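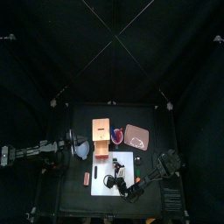 Seltelico workshop group – minutes of the October meeting

Held in the back half of the workshop, October 20, 2021. Minutes by me, Ysaline Lecomte, so complaints about spelling to me as well.

Last meeting's minutes

Agreed without changes, apart from the bit where I wrote that the compressor was mended. It was looked at. I've corrected it.

The two-arm build

Most of the evening went on this, so I'll try to get it down in the order we talked about it (we did wander off a fair bit).

The black cloth is staying. We had a long argument in March over whether draping the walls and the ceiling was worth the bother, and I was one of the people moaning, so I'd like it minuted that I've changed my mind. It's much easier to work out what the arms are looking at when there isn't a shelf of paint tins behind them. The pale cords crossing under the ceiling cloth stay too. Somebody asked if we could have a second layer at the front and the answer was no, we haven't got the fabric.

The left arm is going by the name Trimer and the right one is Koo. I know some of you wanted proper names, but those are the ones written in the notebook and everyone has got used to them. Trimer had the light blue bowl this evening and Koo was down over the white chopping board, and we let them carry on while we talked, which did mean people kept stopping mid-sentence to watch!

Cables came up again. There's a tangle hanging under Trimer with a little red connector in it, and Koo's black cable loops right down onto the board. I said I'd be happier with both of them clipped back along the arms, and there was general agreement, followed by a discussion of clips that I'm not going to write out in full. Decision: fabric straps, not plastic ties, so that we can undo them without cutting. I'm to buy 60, as they come in a big bag and we'll use the rest on the extension leads. Please don't strap anything tight across a joint. Leave slack, move the arm by hand through its whole reach, then do the strap up.

The wooden box with the drawer

I love this box. It's got a slot in the top and a drawer low down, and it was pulled partly open tonight with the red strip on the front showing. The question was whether we keep it where it is, up against the board, or shift it back a bit. With the drawer out, the front of it comes over the edge of the board, and a couple of people felt that was asking for a bump. Others said a bit of awkwardness is the whole point of practising. We went round this twice and then voted, and it stays put until the next session. If the drawer front gets chipped we'll think again.

Someone also wanted to sand the slot wider. Not yet, please – try it as it is first.

Things on the table

A plea from me on tidiness. The marker lives in the pink and red cup. The pink tray with the cloud on it goes over on Koo's side, above the base. I'd like the same objects to be there each time we start, or we can't compare one evening with the next. If you bring something new, write it in the notebook before it goes on the table.

We talked about swapping the dark shiny ball for something duller. Shiny things have been a nuisance for the software on Edum (the old desktop under the bench, for anyone who missed that conversation), and it was suggested we try a matt one of the same size. No decision. If you've got a ball at home that might do, bring it.

Safety

Same rules as before, repeated for the newer members. There are 2 people present whenever the arms are powered, and one of them has a hand near the stop button and isn't also trying to eat a sandwich. No reaching in to straighten something while an arm is moving, even if it's only a little nudge. Sleeves rolled up, lanyards off. I was asked whether this also counts when only one arm is running. Yes, it does.

Money

We've got enough for the straps and a spare set of gripper pads, but the second lamp will have to wait. Subs are still 3 pounds a session, in the tin, and please put your name on the sheet when you pay, as I can't match loose coins to people.

To do

Straps for the cables – me.
Put a better backup of the Edum files on the other drive – whoever was last logged in, you know who you are.
Try the slot with the marker and write down how it goes – anyone with a free evening.
Bring in a matt ball – anyone.
Sweep under the table, including the bits at the front edge – all of us before we lock up.

Any other business

The kettle trips the switch if the big sander is on. Use one or the other.

Next meeting starts at 7, and the side door will be open as the front one is sticking again.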